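Filed under: Workshop notebook > Textiles > Folding and packing

29 December 2021

Quiet stretch between the holidays, so I finally got going on the children's denim. Teodor Furtună has been after me about it since May, and he's right, the shelf has been a disgrace. The plan is simple enough: everything in the kids' trouser pile gets laid out, looked over, folded to one size and put in the gray Heltov crates, so that when the Bornden order gets made up we can pull from the crates without unfolding half of them to see what they are.

The crates are shallower than I remembered. I'd been folding in thirds lengthwise, which I like the look of, but a trouser folded that way sits up like a loaf and the lid won't go down. So it's back to legs together, then in half, then in half again if the size calls for it. I tried it first on a pair of plain black ones from the top of the pile (boring, but you can't hurt them) and the lid closed with room to spare. Good!

Next up, the dark green pair with the basketball on it.
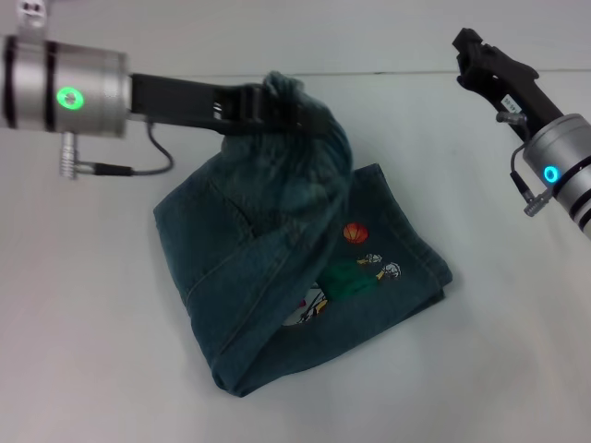

Reading time: 6 min

I have a soft spot for these. Sort of a teal green, a real denim, and then this bright orange basketball printed right on the cloth with little cartoon characters around it, white and yellow mostly. Whoever designed them was having a good day. The trouble is the print. With a plain trouser I don't care which side ends up outside, but with a printed one I want the picture showing when you look down into the crate, and I want it showing whole. Fold them the ordinary way and you get half a cartoon looking out at you from between the layers.

What I've settled on for printed pairs, at least until Teodor talks me out of it:

Lay them out with the print down, flat on the table. Smooth from the waist toward the hems with the side of the hand. Bring one leg over onto the other and line up the outer seams, then bring the hems up to the waist. Turn the bundle over and see what shows. If the print is chopped in half, open the last fold and move it a hand's width either way. It won't be a perfect rectangle any more and I've decided I can live with that.

I also want a sheet of tissue between print and print. Old Stanciu stock came to us once with two prints stuck face to face, and peeling them apart took a layer of color off both. No idea if these inks would do the same, and I'd prefer not to find out. We have most of a ream of the thin Ninton tissue left over from the scarves, up to 300 sheets if the label on the wrapper can be trusted, so we're fine for this lot.

A word about hems. The heavier denim wants to roll at the hem, and if you fold it in with the roll it sets that way, and then someone has to press it before it goes out. Run a thumb along the inside of the hem before the second fold. I kept forgetting and having to go back in. Same with the side seams: where they're thick they make a ridge, and if every pair in a stack has its ridge on the same side the whole stack leans over. Turn every second one around. I know this is in the old notebook somewhere (Teodor's handwriting, page with the coffee ring) but I couldn't find it today so it's going in again.

After that I moved on to the light blues, and they're a different animal altogether. Much softer to handle, and instead of a flat waistband they have an elasticized one, all gathered up in tight little puckers. Lovely for a small kid who wants to pull them on without help – less lovely for me, trying to get a straight edge to fold to.

My first thought was to start from the hems and roll up toward the waist, which gives you a tidy sausage and an enormous lump at one end. Second thought was to pull the waistband out flat and fold quickly before it noticed. It noticed. The moment I let go of one side the whole thing drew in again and took the top of the fold with it, so I had a shape like a paper fan.

Pinching it right at the end of the band is the way to go, I think. If you take hold of the gathered part itself, a good firm pinch and not just the top edge, the rest follows along when you move it, and you can set it down where you want it.
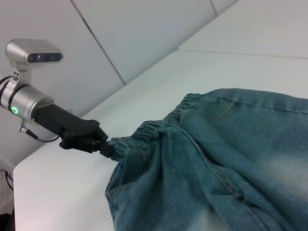
Then leave the band gathered. Don't fight it. Fold the body of the trouser to the width the band wants to be, and tuck the extra in at the hips, so that the band sits on top of the bundle like the knot on a parcel. They come out narrower than the flat-waist ones and a bit thicker, so they ought to have their own crate. I've chalked ELASTIC on the end of one and will do a proper label when the tape turns up.

I do like how these are made, by the way. There's a curved seam across them with a double row of tan stitching, and on the light blue it shows up nicely. I'd be tempted to fold so that the stitching is on the outside, for no better reason than that it looks good when you open the lid. The front pocket can go either way as long as it's lying flat. I had one turn itself inside out in the middle of a fold and didn't see it until the bundle was in the crate with a bump in it.

One annoyance is the edge of the table. Anything with a bit of length ends up hanging over the front while I'm busy at the waist, and denim is heavy enough that the part hanging down drags at the part I've just smoothed. Either I start further back or we push the two tables together. I'd vote for the tables, but then we lose the way through to the sink, and I remember how popular that was last time.

The white top is very good for spotting lint and thread ends, I'll give it that. It's also slippery. A damp cloth under the bundle held it nicely but left a mark on a pale pair, so no more of that. Maybe the rubber mat from the cutting bench? I'll ask before I take it.

Where things stand: 44 pairs folded and in crates, flat waist and elastic kept apart. The printed ones are in the crate nearest the door, with tissue. I haven't touched the corduroys and I'm not going to until the denim's off the shelf.

For Teodor, when you read this: have a go at the basketball pair before you tell me my fold is wrong. It's on top. And if you know where the label tape went, put it in my drawer, the left one, the right one sticks.

Still to do: ask about the mat, find page with the coffee ring, more chalk.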